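How a Comic Book Page Gets Made

A comic page may take you one minute to read. Making it can take a whole day or longer, and often more than one person works on it. The steps below follow one page from start to finish.

Step 1: The script

A writer plans the story first. The script says how many panels are on the page, what happens in each one, and what the characters say. A panel is one box of the story. Many pages have 6 panels, but a page can have just one big panel if something important is happening.

Zoila Bedoya writes a comic called Prendeo, about a girl who delivers mail on the moon. Her scripts are short. For one panel she wrote only, "Prendeo opens the door. No mail. She is annoyed."

Step 2: Thumbnails

Thumbnails are tiny, messy drawings of the whole page. The artist uses them to decide where the panels go and which way your eyes will move. In English comics you read from left to right and from top to bottom, so speech balloons have to follow that order too.

Step 3: Pencils

Now the artist draws the page at full size in pencil. Comic pages are usually drawn bigger than they are printed. When a drawing is made smaller, little wobbles in the lines are harder to see.

Artists also think about light. A curved shape looks round when its shading changes slowly from bright to gray. A shiny edge gets a thin bright line called a highlight.

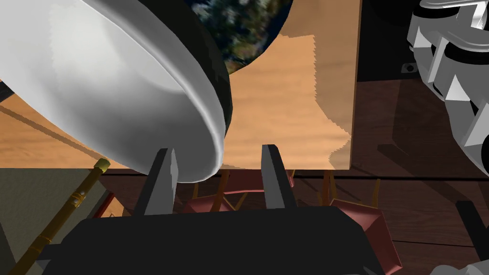 Step 4: Inks

The inker goes over the pencil lines in black, with a pen, a brush or a computer. Thick lines make things look close or heavy. Thin lines are good for hair, rain and things far away.

Ismail Tawfik has inked 372 pages of Prendeo. He does the faces first and leaves the backgrounds for the afternoon.

Step 5: Color and letters

The colorist picks colors that fit the mood. Blue can make a room feel cold, and orange can make it feel like evening. The letterer adds the balloons, the captions and sound words such as CRASH.

Words to know

Gutter: the empty space between two panels.
Caption: a box of words that tells part of the story.
Splash page: a page with one big picture.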